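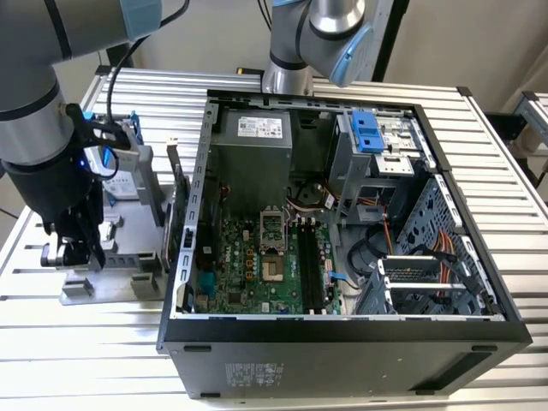 People love to say that a computer is like a brain. Is it? I don't buy it. A brain doesn't have a plug, and you can't pull out the part that remembers your birthday and stand it upright on a table. With a desktop computer you can. The silver box with the white label, standing up outside the open case, is a hard drive, and a hard drive is where files are kept when the power is off. The tall grey box in the back corner of the case is the power supply. It doesn't think at all. It takes electricity from the wall and changes it into the kind the other parts can use.

The big green board is the motherboard. Some books call it the boss of the computer. Hmm. It's closer to a town full of roads, because most of its job is letting the other parts send signals to each other.

What about ads that say a new part will make your computer "122 times faster"? Faster than what? At doing what? If the ad won't tell you, don't believe it yet.

Try this: ask a grown-up if there is an old computer at home that no one uses. It must be unplugged, and the grown-up opens the case. Leave the power supply closed, always, even if the computer is 11 years old. It can still give you a nasty shock. Then see which parts you can name.

Written by Gayan Wanigasekara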